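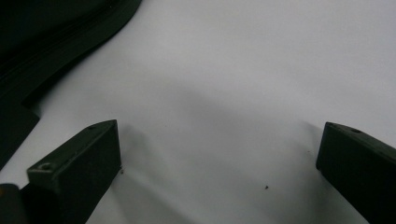

## Quinlan folding bench, 1,000 mm top

Reviewed by Angus Hoani, May 8, 2023

I bought the Quinlan to replace a trestle table in the garage. It cost $300 at the Flildale store, delivery extra. I paid for it myself.

The top comes in two lengths, 685 mm and 1,000 mm. I went for the longer one and would again, as the short one won't take a full sheet of wrapping paper, let alone a door. Both fold to 70 mm thick and will slide behind a wardrobe.

### Setting up

Legs swing down and lock with a spring catch at each end. Three of the four catches were fine out of the box. The fourth needed a squirt of silicone and a bit of swearing. Feet adjust by hand and hold their setting, even on my sloping slab.

### In use

I've had it since July. In that time it has held a sewing machine, a tile cutter, seed trays and a disassembled lawnmower. There's a little side-to-side wobble when sawing – less if you stand at the end and lean on it. For planing I'd still want something heavier.

The top marks easily. Pencil comes off with a damp cloth, but engine grease left a grey shadow near one corner that I've given up on. Glue lifts off with a plastic scraper once it has gone hard.

### Compared with the Lerkcombe

Ertuğrul Duman two doors down has the Lerkcombe, so we swapped for a fortnight. His is stiffer and has a proper clamp rail along the front. It is also a two-person lift, and the hinge pinches fingers. I was happy to give it back.

### Verdict

Good for light jobs and small garages. Four out of five, with the point off for the sticky catch. Replacement feet are sold separately in packs of two.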